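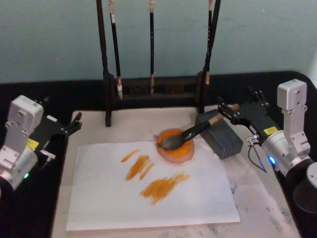 Orange Pinselstriche auf weißem Papier

Nutonard Übungspapier, 500 Blatt, im Test

Ich schreibe seit ein paar Jahren mit dem Pinsel und habe in dieser Zeit vor allem eines verbraucht: Papier. Kopierpapier, Packpapier, die Rückseiten alter Notenblätter, einmal sogar eine Rolle Tapete (nie wieder, die Fasern hingen mir noch Tage später in den Haaren des Pinsels). Als bei Ivstead der große Nutonard-Packen im Regal lag, habe ich ihn mitgenommen und erst zu Hause gemerkt, wie schwer 500 Blatt in diesem Format sind. Inzwischen ist er gut zur Hälfte leer und ich bin ziemlich begeistert!

Das Papier ist ungeleimt, also saugend, aber es saugt gemächlich. Wer schon einmal auf richtig durstigem Xuan-Papier geübt hat, kennt das: Man setzt den Pinsel auf, zögert einen Atemzug lang, und schon sitzt da ein Klecks so groß wie eine Haselnuss. Auf dem Nutonard bleibt einem Zeit. Der Punkt am Anfang eines waagerechten Strichs läuft nur ganz leicht aus, die Kante bleibt weich und trotzdem lesbar, und wenn der Pinsel am Ende trockener wird, kommen diese herrlich rauen Streifen heraus, bei denen man jedes einzelne Haar zu sehen meint. Für mich ist das der schönste Moment beim Schreiben überhaupt, und auf Kopierpapier hatte ich ihn fast nie.

Jedes Blatt hat eine glatte und eine leicht raue Seite. Ich nehme die glatte für kleine Schrift und die raue für alles Große. Den Unterschied spürt man am besten mit dem Fingerrücken, mit bloßem Auge erkenne ich ihn abends bei Lampenlicht nicht.

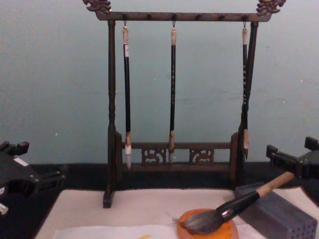 Gast, Montag: Bei mir wellt es sich mit flüssiger Tusche ganz schön, vor allem am unteren Rand. Mit selbst angeriebener geht es besser. Liegt das am Packen oder an mir?

An dir liegt es bestimmt nicht, bei mir wellt es sich auch. Ich benutze meist eine fertige Tusche aus der Flasche mit 164 Millilitern, und sobald ich sie stark verdünne, zieht sich das Blatt beim Trocknen zusammen. Mit einer Filzunterlage und einem Gewicht an der oberen Kante bleibt es während des Schreibens flach. Danach kommen die guten Blätter über Nacht unter ein schweres Buch, die anderen in den Korb.

Farbige Tuschen habe ich natürlich auch ausprobiert. Zinnober steht wunderbar darauf, Indigo wirkt nach dem Trocknen eine Spur matter, als ich es mir gewünscht hätte. Graue Abstufungen gelingen dagegen besser als auf jedem anderen Übungspapier, das ich bisher hatte, und wer Bambus malt, wird sich darüber freuen.
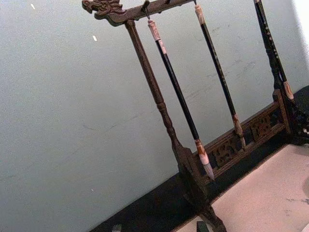 Text und Test: Anine Maksymiv

Ein paar Kleinigkeiten stören mich doch. Die Banderole reißt beim ersten Öffnen, danach rutscht der ganze Stapel auseinander, und eine Mappe liegt nicht bei. Außerdem waren in meinem Packen 3 Blätter mit einem Knick quer durch die Mitte. Bei der Menge kann ich das verschmerzen, ich habe sie zum Abstreifen des Pinsels benutzt. Ein aufgedrucktes Raster fehlt ebenfalls. Ich lege mir ein Linienblatt darunter, das scheint kräftig genug durch, auch für die kleinen Zeichen.

Für fertige Arbeiten, die man rahmen oder verschenken möchte, würde ich weiterhin etwas Edleres kaufen. Zum täglichen Üben aber, für die zwanzigste Wiederholung desselben Zeichens vor dem Frühstück, habe ich nichts Besseres gefunden. Der nächste Packen ist schon bestellt, diesmal im schmalen Format für Schriftrollen, und sobald ich damit geschrieben habe, trage ich meine Eindrücke an dieser Stelle nach.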